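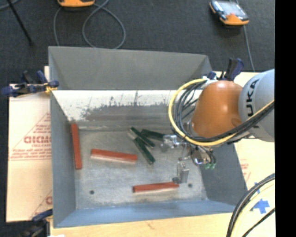
文:Annapurna Rajan(Barum工場 組立2課)/写真・校閲:Santeri Honkanen

# 箱取りセルと一緒に働くための作業メモ

4月に箱取りセルが入り、組立2課の手作業のうち「箱から部材を取って並べる」工程がロボット側に移った。人の仕事は補充、段取り、停止時の復旧、抜き取り確認になる。以下は現場で出た小技と決めごとをまとめたもの。安全手順書の代わりにはならない。柵内に入る手順は必ず手順書に従うこと。

## 箱の固定

- 金属箱はクランプで縁を押さえる。箱が数ミリずれただけで、壁際の部材に指が届かなくなる。
- クランプのハンドルは箱の外側へ逃がす。内側に倒すと手首のケーブルが引っかかる。
- 締める順は奥、手前の順。手前から締めると奥の角が浮きやすい。
- 段取り替えの後は、箱の縁を手で押してがたつきを確認する。

位置出しには養生テープを使う。台に青テープで印を付けておくと、箱を外しても元の場所に戻せる。端がめくれたら貼り直す。上から重ね貼りすると厚みが出て、次に剥がすとき糊が残る。

## 部材の入れ方

赤と緑の角材は混ぜて入れてよい。向きもそろえなくてよい。手作業の頃は色別に分けてから渡していたが、その仕分けは廃止した。

避けたいのは次の状態。

- 壁にぴったり沿っている
- 箱の角に端が突き当たっている
- 二本が平行に密着している

見つけたら補充のときに樹脂のへらで崩す。金属のへらは底に傷を付け、傷の反射で認識が落ちることがある。

## 照明と反射

箱の内面は磨かれた金属に近いところがあり、奥の壁が白く光る。認識ミスが続くときは、設定を触る前に照明の角度を見る。灯具を少し寝かせるだけで直る例が多い。それでも残る場合は、内面を乾いた布で拭き、油膜を取ってから再試行する。溶剤は使わない。

## ケーブル

- 手首まわりのケーブルには輪の余裕を残す。見た目を整えようとして結束バンドで詰めないこと。
- 床に出たケーブルは通路側へはみ出させない。
- 点検は目視と、停止中に手でなぞる確認の両方を行う。被覆の硬化は見ただけでは分からない。

## 操作端末の置き場所

ティーチングペンダントは床に置かない。踏む危険があるうえ、急ぐときに手が遅れる。使い終わったら柵外のフックに掛け、ケーブルは大きな輪にして垂らす。小さく巻くと根元が傷む。

## 停止したとき

1. 表示のコードを記録票に書く。
2. 箱の中を柵の外から見る。部材の重なりと位置を確認する。
3. 手順書どおりに停止・施錠してから入る。
4. 引っかかった部材だけを動かす。ほかの部材は触らない。
5. 退出、扉閉、リセット、低速で一回。

四番を守らず全部並べ直す人がいる。原因が残らないので、保全のColm Quinlanに回しても調べようがない。

## 人の配置と負担

導入前は一直あたり3,000本を手で取り、手首と肩の不調の申告が続いていた。この反復は無くなった。一方で、待つ時間と呼び出される時間が読みにくくなった。補充と抜き取りを同じ人に固定すると集中が切れるため、32分ごとに役割を交代している。間隔はEbenezer Ayaabaの班で試した値で、ほかの班が合わせる義務はない。

交代時に伝える項目は、直近の停止コード、箱の交換の有無、照明を触ったかどうか。口頭だけにせず、記録票の右欄に書く。

抜き取りは14箱ごとに一箱。本数、端面の欠け、グリッパの当たり跡を見る。当たり跡が深ければ把持力を疑うが、設定変更の権限は保全にある。現場では値を変えず、記録して連絡する。

## 未解決

- 夜の直で認識ミスが多い。外光の差か照明の劣化か、切り分けができていない。
- 空箱の置き場が足りない。Nendby工場の二段台車を借りて寸法を確認する予定。
- 記録票の様式が古く、手作業時代の欄が残っている。改訂はKamala Reddyが担当。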